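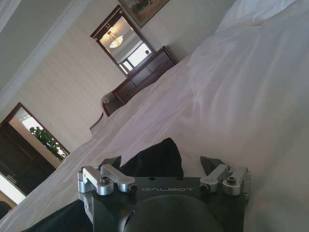
From: Faisal Gilani
To: Rokby Mill Cottages owners' list
Subject: Re: Changeover times and the booking feed

On 15th December Adebayo Sani wrote:

> The Tridero calendar is still showing the granary loft as free for the
> first week of March, although I blocked it on our own site. I have also
> had a guest ask why check-in is listed as 2 pm on one page and 4 pm on
> another. Which is right? And is the minimum stay still two nights over
> the winter? I can't find it written down.
>
> Adebayo

Adebayo,

Check-in is 4 pm for all units. The 2 pm figure comes from the old text for the miller's house, from when it was let by the week only and cleaned the evening before. I have corrected the house page. The printed folder in the hall still has the old time and needs a new sheet.

The minimum stay is two nights until the end of March, then four. The site enforces this, but Tridero keeps its own setting per unit and does not read ours. The loft was set to one night there. I changed it this morning. Please check your other unit, as I don't have the login for it.

On the blocked week: the feed carries bookings only. A manual block on our side is stored as a note and is left out of the export. Until Kazmi change this, the workaround is to enter the block as a booking with a zero rate and the name OWNER. It then goes out with the next update. Do not delete it and re-enter it to change the dates. Edit the dates in place, or Tridero will treat it as a cancellation and send a message to the account holder.

I have entered your March week this way. It had not appeared on Tridero when I last looked, so please check again tonight before you answer any inquiries for those dates.

Two other items while I am in the settings.

The Zustosport bike rental link on the "Things to do" page goes to a dead address. I have taken it down. If anyone has the current one, send it to me off list. Guests can still leave bikes in the cart shed, and the door code is unchanged.

The damage deposit is 300 for the house and the loft. The feed adds it to the total on the first screen and takes it off on the second, so a guest booking the house for a week at the spring rate sees 1,574 and then a lower number. The amount charged is the lower one. I have asked Kazmi to show the deposit on its own line. If a guest writes to you about it, quote the figure in the confirmation email and nothing else.

I will be updating the rates for next season after the new year. Send changes in the usual sheet, one row per unit, with the start date of each rate in the first column.

Faisal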